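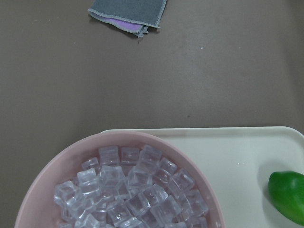 A pink bowl, a white tray and a folded cloth.

Why do wet bowls dry by themselves?

Wash a bowl, leave it on the side and go out to play. When you come back, the water has gone. It hasn't soaked into the bowl, as plastic and china don't let water in. Some of it ran off, and the rest went into the air.

Water is made of tiny bits called molecules, far too small to see. They are always moving and bumping into each other. Now and then one at the top of a drop is knocked hard enough to fly off into the air. This is called evaporation. It doesn't need boiling water, though heat does speed it up. Water boils at 100 degrees Celsius, but a puddle will dry up on a cool day in September.

Why do drops sit up in little domes?

Water molecules pull on each other. On a smooth surface a small drop holds itself together and stays rounded. A dome has less of its water touching the air than a thin, flat puddle does, so it dries more slowly. Wipe the drop out flat with your finger and it will be gone much sooner.
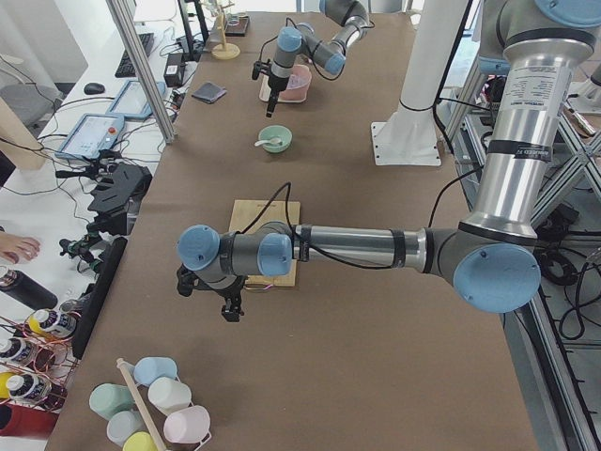
Shape matters too. A bowl left the right way up holds a small pool at the bottom, and that pool can still be there at bedtime. Turn the bowl over and the water runs down to the rim. Lean it a little - on a rack or against a cup - so that air can get underneath. Spoons dry best standing up with their handles at the bottom, but knives should always point down.

What does a cloth do?

A cloth is full of narrow gaps between its threads. Water creeps into the gaps and stays there, which is why the cloth gets heavier as you dry up. When the gaps are full it only pushes water about, and you need a fresh one. Hang the old one out flat. Folded up, it dries slowly and starts to smell.
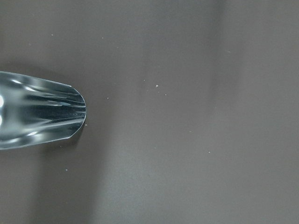
Anything with grooves or ridges takes more care. Water sits in the low parts where a quick wipe doesn't reach, so push the cloth along each groove with a fingertip.

Try it yourself

Put one teaspoon of water on a plate and one in an egg cup. Leave them side by side on Saturday morning and look at them again at teatime. Which has less water left?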